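The Sandside accessory tray from Clernano gets sold as "storage," which is a big word for something with one compartment. It's a shallow white rectangle with a striped rim, and it's meant for scrunchies, hair ties and bracelets that would otherwise live on a doorknob. We stock it under item 751. I was against stocking it.

My complaint is the missing dividers. Put a beaded bracelet next to a fluffy scrunchie and sooner or later they'll be lying on top of each other.

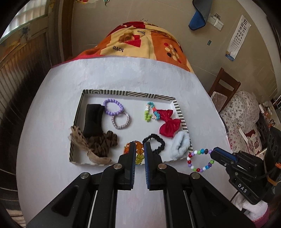
The catalog also says it "keeps every piece in view." Fine, if you own six pieces. Past 15 or so you're digging, and the sides are too low to hold a real pile. The product sheet claims room for 32 hair ties, and I'd like to know how thin those are.

What I will grant is that a plain white floor makes dark elastics easy to spot. A big satin bow can also go in without being crushed, as long as you don't stack on it. Drawer organizers with small cells are bad at bows – I've ruined a couple that way.

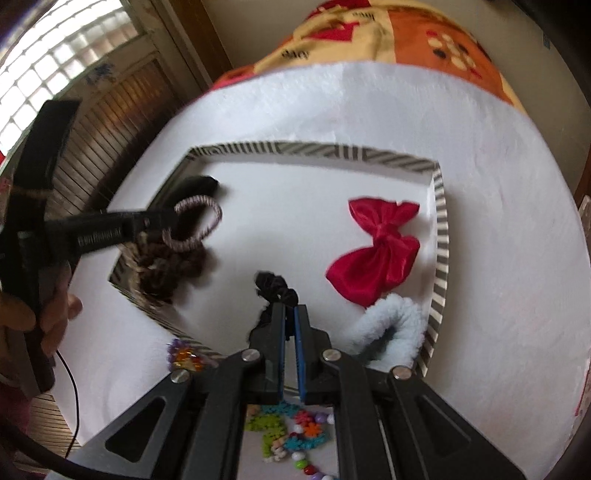
Yanti Pangaribuan wrote to us in March that she'd had hers on the dresser for two months and had stopped noticing the lack of dividers: "I keep bracelets at one end and fabric stuff at the other. It mostly stays like that." Mostly is about what I'd expect.

If you want sections, look at the Wandero box instead. It costs more and has a lid, and the lid will annoy you by the second morning. The Oei roll is better for travel and no good on a table.

Care: wipe with a damp cloth. Don't soak it. Clernano calls the rim "scuff resistant," a claim I haven't tested.
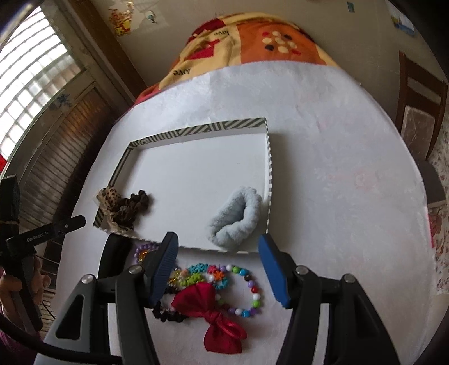 One buyer asked whether the tray was worth having at all when a dinner plate does the same job. A plate has no corners, so round things slide to the middle. Otherwise it's a fair question, and if you have a spare plate, try that first.

Sold singly. Hair accessories not included. Returns accepted if unused.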